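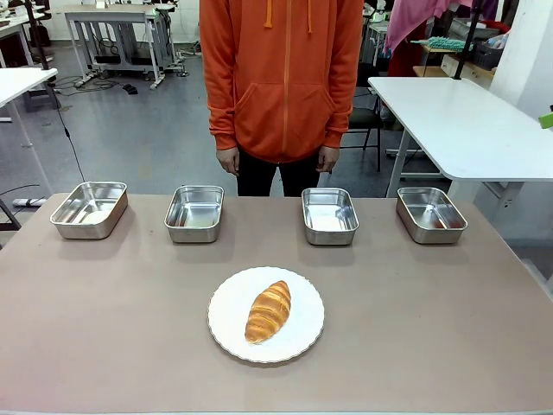

2021-07-11

Third go at the reaction wheel jitter and I think I finally have hold of the right end of it. Writing this while the chamber pumps down, so it may wander.

Recap for Roxana, who has been stuck on the antenna hinge and missed most of it. The engineering model of Cara (the little Earth-watching satellite, for anyone reading this who joined after the renaming) points nicely when all the wheels are slow. Spin wheel two up past 1000 rpm and the star tracker starts reporting a wobble that shouldn't be there. It isn't huge. But the camera people want a steady hand for the long exposures, and a wobble at that size smears things enough that they complain, and they're right to.

What I tried last week, for the record: swapped the wheel two driver board with the spare. No change. Swapped wheels two and three physically, and the wobble moved with the mounting spot and stayed away from the wheel. That was the first useful thing anyone learned all month! The wheel itself is fine. I owe Pravitz an apology for the email I sent them about bearings (sent it late, wrote it later than that). I'll write to them tomorrow and be nice.

So today was all about the bracket. Took the side panel off, got the small accelerometer glued on next to the wheel two feet, and ran a slow sweep from standstill up to 3000 rpm, with long pauses at each step so the thing could settle. First sweep was useless, I had the logger set to the wrong range and it clipped the moment anything interesting happened. Second sweep was good. There's a clear hump starting a bit past 1000 and it matches the star tracker trouble beautifully. It comes at 66 Hz on the panel channel, and the same bump is there on the bracket channel but smaller. So the panel is singing and the bracket is only passing it along.

I did not expect that. I had the bracket down as guilty from the start, and I'd already sketched a thicker one (the sketch is on the back of the June pump log, please don't throw it out, there's a bolt pattern on it I want).

Tapped the panel with the plastic hammer to check. Wheels off, three taps near the middle, three near the corner. Same number came up on all the middle taps, and the corner taps hardly showed it, so it's the plain drum mode, the whole middle of the panel going in and out. Then I pressed my thumb against the panel and had the wheel run at the bad speed, and the wobble on the tracker dropped by more than half. A thumb is not flight hardware, sadly.

Why wheel two and not the others? My guess is that wheels one and three sit near the panel edges where it's stiff, and wheel two sits close to the middle because the Dumitrescu radio took the corner it used to have. That swap happened back before my time. I went digging in the old layout notes and found the move recorded in one line, "W2 shifted inboard, radio fit", with no mention of a vibration check. I'd probably have written the same line.

Things that could fix it:

A stiffener glued across the inside of the panel. Cheap, light, and I think there's room if the harness goes over the top of it. I'd like to try this first with a scrap strip and tape.

A soft mount under wheel two. I don't love it. Soft mounts change with temperature and we'd need a whole new round of cold tests.

Just not using wheel two in that speed range. Software could bias the wheels so it stays out of there. The folks at Astcombe did something like this on their last one and it worked, but they had four wheels to play with and we have three, so every time we push one wheel away from a bad speed another has to soak it up. Keep as a backup.

Did a quick version of the first one before lunch. Scrap aluminum strip, corner to corner the short way, held on with the tape that leaves the awful residue (I know, I know, it's the engineering model). The hump moved up and got smaller. I can't trust the size of it because tape adds its own squish, but it moved, and it moved the right way, and I may have done a small dance.

Something else turned up that I don't understand. In both good sweeps there's a short burst of noise on the way down that isn't there on the way up, and it lasts a second or two. I first thought it was the logger again. It's on the current reading for the wheel too, though, so something real is happening. Maybe the driver changes mode when it starts braking? The manual has one paragraph on braking and I have read it four times. If anyone has ever had a wheel do this, please come and find me.

The chamber, separately. Pump down is slower than it was, I've been sitting here around 90 minutes and it's only now getting to where I'd call it decent. I wiped the door seal and there was a hair on it. Wiped it again. If it's still slow next time we should change the seal before the thermal run in September, and not during it like last year.

Also the heater on the base plate reads two degrees high against the reference sensor. It's steady, so I've just written the offset on a bit of tape on the controller. Roxana, please use the offset until I've had a chance to redo the calibration properly.

To do:

Email Pravitz, apologize, and ask about the braking thing while I'm being nice.

Cut a real stiffener and find the good epoxy. The open tube has gone stringy, so use the one in the fridge.

Redo the sweep with the panel screws at proper torque. I put them back by feel today and two of them felt different from the rest.

Ask the camera people how much wobble they can really live with. Everyone quotes a different limit to me and I want it written down somewhere.

Move the accelerometer to the radio corner and do one sweep there.

Raw files are in the shared folder under jitter, sweep2 and sweep3. Ignore sweep1. The tap tests are in with sweep3 because I forgot to stop the logger, skip to the end and you'll see them.

Chamber just hit pressure, going to start the cold soak.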